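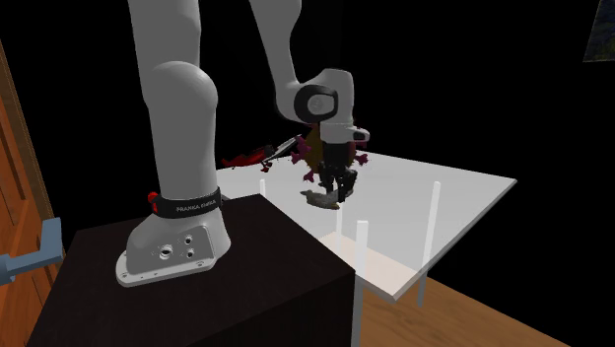
White arm on a dark pedestal, Franka Emika band around the base.

Home > Guides > Living Room > Betanen Set-up > Part 4

Pairing your Betanen soundbar with the TV

I've put this bar in my own living room and in my sister's, and both times the pairing part took longer than it should have, so I'm going slow through this section. You've already got the bar on its wall bracket or shelf and plugged in (that was Part 3). If the light on the front is orange, you're in the right place.

1. Turn the TV on and leave it on the home screen. Don't open any apps yet.

2. Run the HDMI cable from the port marked TV OUT on the bar to the port marked ARC or eARC on the television. On mine it was the one I couldn't reach, of course.

3. Go into the TV's sound menu and change the output from TV speakers to external. Every brand words this differently — on my old Lunthorpe set it was hiding under "Accessories".

4. Hold the Source button on top of the bar for 5 seconds. The light blinks blue, then goes steady.

Note: If it blinks for more than 40 seconds, let go of everything, unplug the bar, have a sip of coffee and start again at step 2. That fixed it for me both times!

5. Play something with talking in it. News is great for this, music isn't. 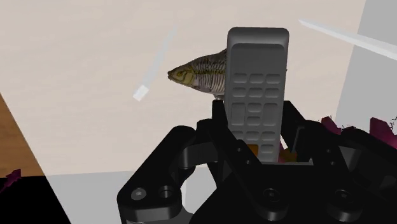
Volume control is where most people get stuck, me included. You want one remote running both the TV and the bar, and that means turning on CEC in the TV's settings (look under General or System). Once it's on, pick up the TV remote, a plain gray one with a rounded top end or whatever yours looks like, and press volume up a few times. The number on the bar should climb along with your presses. If the number shows up on the TV screen but the bar stays put, go back and redo step 3.

6. Set the bar to 9 to begin with. It's a quiet starting level, good for an apartment in the evening.

7. Try the Night setting before bed. It pulls the explosions down and leaves the voices alone, and I use it almost every night.

Caution: Don't plug or unplug the HDMI cable while the bar is updating. The light pulses white during an update, and mine did this without any warning in July, right in the middle of a movie.

Caution: Keep the subwoofer out of tight cabinets. It needs air behind it.

Next up is Part 5, where we add the rear speakers.

Related guides
Betanen Part 3: Wall bracket and power
Betanen Part 5: Rear speakers
Říha turntable: hooking up to a soundbar
Darkance projector: getting sound out of it
Lunthorpe TVs: finding the sound menu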